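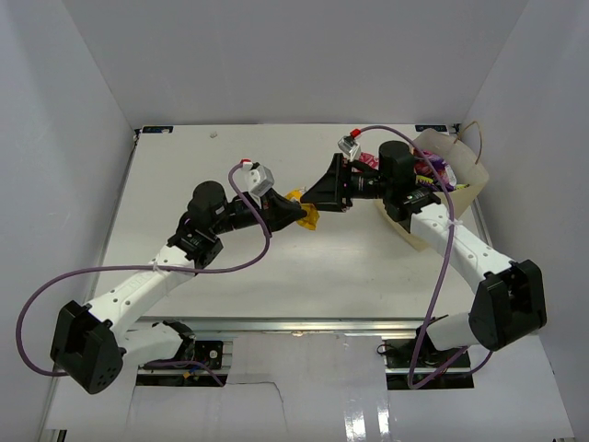 Two robot arms at a white work table.

Policy Researcher, Workplace Rules and Scheduling
Plammont Center for Labor Standards
Full time, two-year contract, renewable if the grant gods are kind

Plammont reads employment law so that people with actual jobs don't have to. We publish plain-language guides to overtime, sick leave, final paychecks and the many creative things employers have tried to call "voluntary." Over 2,000 workers wrote to us last year with questions. A surprising share of them began, "My manager says this is legal."

We are hiring a researcher for our new project on shift scheduling. Several cities now require advance notice of work schedules, and several more are thinking it over at the speed cities think. We want to know what these rules change for people in warehouses, light manufacturing, stores and home care, and what happens to a notice rule once a payroll department gets hold of it.

What you'll do

Read ordinances, including the definitions section, which is where the bodies are buried.
Interview hourly workers at times that suit them. This will sometimes be 6 in the morning.
Clean and code 800 survey responses, many of them typed on a phone during a break.
Write short briefs for city staff and shorter ones for their bosses.
Keep our Grema case database in order. It was built by someone who loved drop-down menus and has since moved on.

What we're looking for

Experience in labor policy, employment law, organizing, human resources or a related field. We don't require a graduate degree. We do require that you can explain the difference between exempt and nonexempt to a tired person without making them more tired. A second language is a real plus. So is having worked a job with a time clock.

What we offer

A salary on the published Plammont scale, health and dental coverage, 7 weeks of combined vacation and sick leave, and a schedule posted well in advance, as it would be embarrassing otherwise. Overtime is rare and is paid or taken back as time off, your choice. The office is on the second floor of the Binano Building. The elevator works most days and the coffee is strong.

How to apply

Send a resume, a one-page letter and a writing sample you don't hate through the jobs page on our website by 25 November 2018. Unpaid test assignments are not part of our process. Everyone who applies will get an answer, including the people we turn down. The job starts in April.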